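Buying an arm: questions we keep getting

Hosstead Shared Workshop – Equipment and Bookings

Last tidied up in November by Ha-rang Wang, who also wrote the grumpy bits.

Most of the people who write to us have already picked an arm and would like help finding the money for it. A few have found the money and would like help finding a use for it. This page is for both groups. If your question isn't answered, use the form at the bottom of the Bookings page and expect a reply within a working week.

Do I need an arm at all?

Possibly. Write down the job in one sentence, without the words "flexible" or "platform". If the sentence describes something that happens every day, in the same place, to objects of a similar size, carry on reading. If it describes something that happens at open days, you want a nice display cabinet, and they are much cheaper.

We have turned down three proposals on these grounds. Two of the groups are still speaking to us.

How much should I put in the budget?

More than the quote. The quote covers an arm in a box. It generally doesn't cover the gripper, the mounting plate, the table that won't wobble, the computer that talks to it, delivery up a flight of stairs, training, or the afternoon an electrician spends looking at your sockets and breathing in through his teeth.

Our rule of thumb is to take the price of the arm and add half again for everything bolted to, plugged into or standing under it. Groups that find this gloomy tend to come back in the spring asking for the other half.

What are the small costs people forget?

The mounting plate for our second bench cost £600. It is a flat piece of metal with holes in it. The holes were in the wrong places, and moving them cost extra.

Spare gripper fingers are the other one. People treat fingers as part of the machine, when they are closer to pencils. Buy two sets with the arm, label them, and lock one set away from anyone with a deadline.

Should we buy, lease or borrow?

Borrow first if you can. A month with somebody else's arm will tell you more than a year of brochures, and it costs you a van and some biscuits.

Leasing suits a project with a firm end date. Read the return conditions before signing, especially the part on scratches. Nomura, our fixed-term sorting project, leased its arm and spent its final fortnight arguing over a mark the size of a grain of rice.

Buying makes sense once you know who will be looking after the thing in three years' time. A name, please. "The team" will have moved on.

Is second-hand a false economy?

Sometimes it's a very good economy. Ask for the service log, ask why it's being sold, and ask to see it move through its full reach while you stand there. Then check whether the control software can be transferred to a new owner. That last one has sunk more bargains than worn joints ever have.

A seller who says it was "working when last used" may be telling the truth. Find out when that was.

How much space should I plan for?

Measure the reach of the arm, draw the circle on the floor in tape, and then notice that your door is inside it. Nearly everybody has a door inside it.

You also need room for a person to get to the emergency stop without leaning across the work, and a place for the controller where nobody will rest a mug. Headroom matters too. An elbow can go a good deal higher than the gripper does, and pendant lamps are not as cheap as they look.

Can we test the job before we spend anything?

Yes, and we'd like you to. Every application that comes through us now has to include a simulated run of the task, in a rendered version of the room it's meant for or something close to it. Wustska, our planning bench, exists for this. You bring the job in one sentence and a rough plan of the room; we help you put the arm on the table and find out what it can get to.

The kitchen job from our household handling proposal went through the bench this way, with a Franka Emika arm on a dark wooden table and a paper towel roll on a stand as the thing to be dealt with. It's a dull object and a useful one. Kitchen roll is in every kitchen, it costs next to nothing to replace, and a budget panel understands it without a slide.

Look at how much else is near the arm before you decide your own kitchen is roomy enough.

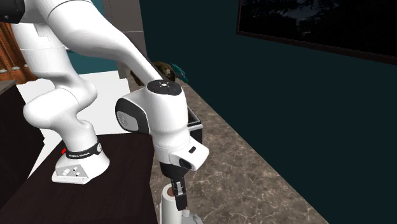
What won't the simulation tell me?

What the real thing sounds like at eight in the morning, for a start. It also tends to be generous on friction, on soft things that squash, and on lighting. Paper tears. Cardboard tubes go oval. Leave a line in your budget for the weeks in which everything that went well on screen is done again slowly on a real bench.

Nor will it tell you whether your colleagues want an arm in the room. Ask them. It's free.

Which gripper should I choose?

Start with the plain two-fingered sort unless your one sentence rules it out. Hands with more fingers photograph beautifully and will eat your maintenance money. If you're handling anything wider than the gripper opens, you'll learn this from the data sheet in ten minutes or from the purchase in ten weeks.

Suction is fine for flat, smooth things. Please don't propose it for bread again.

How long does the whole business take?

Allow 8 weeks from a signed order to a box in the corridor, and the same again before it does anything you'd show your boss. Our own purchasing system, Deltevon, needs every item entered separately, so put the arm, the gripper and the plate in on the same afternoon. If you don't, they will be approved in the least helpful order.

Who has to sign it off?

Under £700, your project lead. Above that, your project lead and the equipment desk, and you'll need the simulated run, the floor plan and a risk assessment attached. The risk assessment must be your own. We recognise the one that's been going round, as it still mentions a pond.

Do I need insurance?

The workshop's policy covers equipment on our benches. It stops at the front door. If the arm is going anywhere in the back of somebody's estate car, get a quote first and be frank about the estate car.

What happens to the arm when the project ends?

It goes on the shared list, and other members can book it. Put this in your plan from the start, along with the cost of a check-over and a decent crate. Keep the original packaging if you possibly can. It is enormous and everyone will complain about it, and a replacement crate takes longer to arrive than the arm did.

Can I come and look at one first?

Any afternoon after two, by booking. Closed shoes, long hair tied back, and bring your one sentence with you.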